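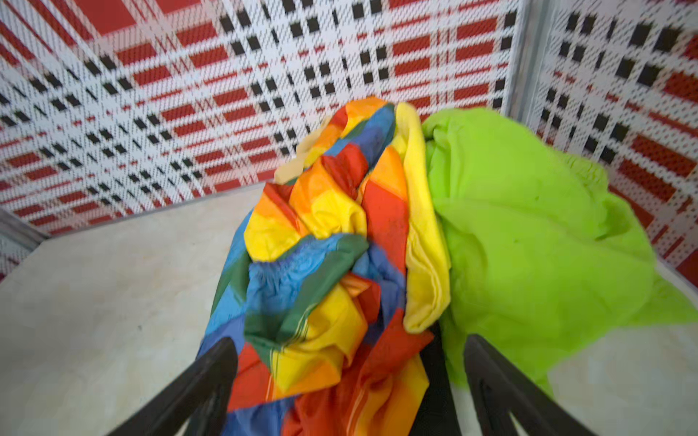

Quanto tempo uma lutadora precisa para baixar de categoria sem se estragar toda? Pelo que vi em Santos, um camp inteiro, e de preferência dois, com a balança descendo devagar e o treino de luta quase igual ao de sempre.

Passei boa parte de agosto enfiada na academia da Jucélia Holanda, peso-galo até outro dia, agora mosca, e confesso que fui com preguiça. Matéria de corte de peso eu já escrevi umas tantas, e quase sempre é a mesma coisa: sauna, saco plástico, cara de enterro na véspera. Só que a Jucélia come! Come arroz, come banana amassada, come na frente da gente sem oferecer (ofereceu uma vez, vai, sejamos justos).

Quem manda no cardápio é a Marisa Sorrentino, que treinou judô na juventude e tem um jeito de olhar para o prato dos outros que me fez largar a coxinha no meio. Ela cortou o sal só nos últimos 5 dias e proibiu a sauna antes da véspera. "Se precisar de milagre na última noite, a gente errou em agosto", me disse, riscando alguma coisa num caderno que não me deixou ler.

O treino em pé ficou com o Aksel Eyvindsson, norueguês, canhoto, português de novela. A bronca dele era com o jab. No galo a Jucélia soltava o jab e parava, esperando a troca, confiando no queixo. No mosca as meninas já saíram dali quando a mão chega. Então era jab, passo para fora, chute baixo, de novo, de novo - vi uma manhã inteira disso e sonhei com o barulho da caneleira.

E tem a Beca Gronow, claro, que é a adversária e que na minha opinião anda subestimada. Perdeu 2 seguidas por decisão, as duas apertadas, e numa delas eu teria dado a luta para ela sem pestanejar. Derruba bem, cansa os outros na grade, e quem acha feio que aprenda a levantar. Se a Jucélia aceitar o clinch no primeiro round vai gastar ali a perna que o Aksel passou semanas afinando.

O card é do Zirska, evento que ainda cabe num ginásio de bairro e vende pipoca na porta do vestiário. Luta principal, cinco rounds, coisa que nenhuma das duas fez na vida. Meu palpite? Jucélia por pontos, sofrendo no quarto. A Marisa leu isso por cima do meu ombro e perguntou por que não por nocaute. Fiquei com o meu palpite e pedi uma banana.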